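Shop Care Guides Workshop Notes Returns Contact

Care Guides > Meditation & Yoga > Looking After Mats, Cushions and Prayer Shawls

Rudeo recommends the following practices for customers who keep a small space at home for yoga, prayer or quiet sitting. They apply to all mats and cushions in the Mavow line and to most similar goods.

Wipe the mat after each session with a soft cloth and plain water. Once a month, add two drops of mild dish soap to 500 ml of lukewarm water and clean both sides. Hang the mat over a wide rail, out of direct sun. Do not fold it, and do not put it in a dryer.

Buckwheat cushions should be emptied before the cover is washed. Pour the hulls into a clean pillowcase and tie it shut. Covers may be machine washed on cold and should be fully dry before refilling.
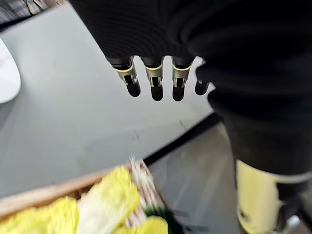

Hulls that have gone flat may be topped up from a refill bag. Old hulls can be spread on garden beds.

Shawls and wraps in the Brunton weave are to be washed by hand. Press the water out in a towel and dry them flat. A snagged thread should be eased back with a blunt needle and never cut.

Candle wax on a cushion cover must first be allowed to harden. Lift off what will come away, then place brown paper over the mark and press with a warm iron. Repeat with fresh paper until no more wax is drawn out.

Incense ash should be left to cool overnight in its dish before disposal.

Replacement covers may be ordered from the Stondberg workshop under part number 145. The workshop is closed for two weeks in July.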